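The second life of Flutcombe's bread

At five in the morning the ovens at Sadov have already been on for two hours. The bakery sits at the bottom of the hill in Flutcombe, between a shut-down chip shop and a place that mends bicycles, and it has sold bread from the same counter for longer than most of its customers have been alive. Araba Mensah bought it seven years ago from the family who gave it its name. She kept the sign because a new one was going to cost £833.

She also kept the sourdough, the tin loaves and the iced buns. What she changed was the end of the day. The old owners put unsold bread in bags by the back door and a pig farmer took it away. When he retired, the bags went in with the rubbish, and Mensah started writing down what was in them. In her first full year she recorded 3,391 loaves.

"I thought I'd got the sums wrong," she says. "I went through the book again and I hadn't."

Bread is an awkward thing to sell. A shop with bare shelves at three in the afternoon looks as if it is closing down, so bakers fill the shelves, and then they have bread left over at five. Bake less and the people who come in after work go to the supermarket instead. Mensah tried both. She tried half price after four as well, until regulars who used to come at noon began coming at four.

The answer she settled on came from Edem Agbeko, who had been making beer in a rented unit on the Darko estate at the other end of town. Brewers have used old bread in place of some of their malt for a long time. The starch in it turns to sugar in the mash much as the grain does. Agbeko asked for a few sacks to try. The first batch was thin and tasted of toast crusts. The second, with more malt and the rye loaves left out, was good enough to sell.

He now takes two collections a week and calls the beer Trudemari, after his grandmother's boat. It is a brown ale, fairly dry, with a slight saltiness that comes from the bread. The Lamb and the social club both have it on tap.

Not everything suits him. Anything with seeds, cheese or olives is no use in a mash, and buns are too fatty. Those go up the road to Augustina Bonsu, who runs the kitchen at the community hall and cooks lunch there through the week. Cheese bread becomes a savoury pudding with leeks. Buns are sliced, buttered and baked in custard. Seeded loaves are dried in a low oven and ground for crumbs, and she says they make a better coating for fish than anything out of a packet.

Bonsu's lunches cost £3, or nothing for those who can't manage it. In March she served 143 in one week, her busiest yet.

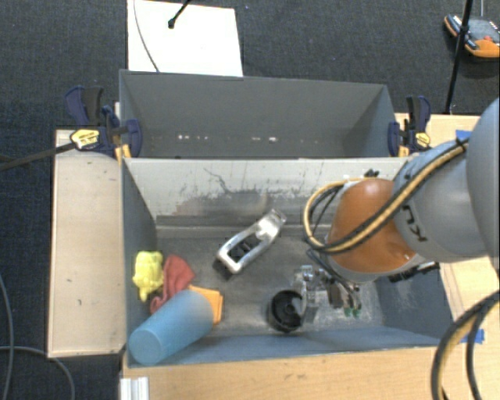
Getting the bread from one place to another has been the hardest part. Mensah can't leave the shop and Bonsu doesn't drive. For the first winter Agbeko did every run himself, in a van with no heater, and he nearly gave it up. Kobina Boateng from the bicycle shop now does the hall deliveries on a cargo bike, uphill, in return for a loaf a day and his lunch.

Mensah still keeps the book. Some days the column for waste is blank, though never in August, when half the town is away and she misjudges the tin loaves every time. She has been asked to talk to bakers in two other towns and has said yes to one of them, once she has found someone to mind the counter.

Trudemari is sold in bottles from the brewery on the Darko estate. Lunch at the hall is served from noon until the food runs out.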